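I was on my second coffee when Adodar stopped dead at shelf run 1,445, which I remember because I'd just promised Lellis (that's the company, they pay for the coffee) that we'd hit 100 clean ones in a row before lunch. No alarm, no red light, just a robot holding very still like it had heard something upstairs. So I did what you do and pulled up the wrist view.
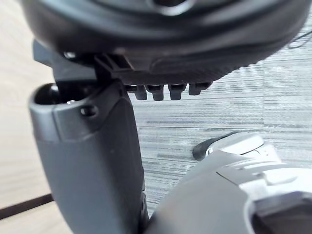

## The log

The log said the grip was fine. It said so 30 times, same line, same force, and then it quit talking! I've read more than 2,257 lines of that thing's opinions and I had never seen it go quiet. I called the Peneck office and got hold music, a sort of pan flute thing, and I stood there with my thumb on the stop button, feeling brave and a little silly.

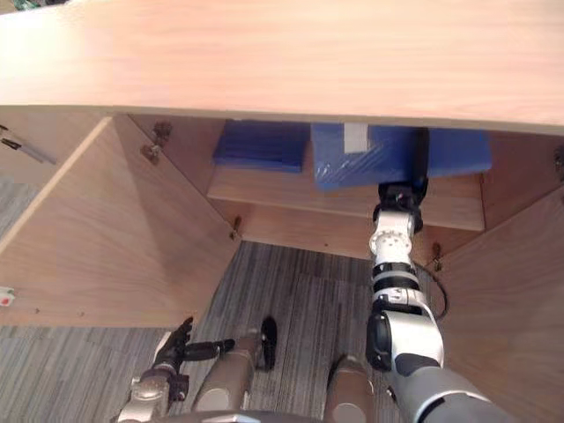 My rule, ever since the Phetsri job in January, is that you don't reach in until the power's off. I broke a tooth of a perfectly good hairbrush learning that one (long story, could've been a finger). But there was that shiny blue box, partly up off the shelf with the gripper at its underside, and every bone in me wanted to just scoot in between the open doors and grab it. I had my sleeve rolled up and everything. Then the wrist twitched, maybe half an inch, and I hit the button so hard I hurt my hand. The pan flute was still going.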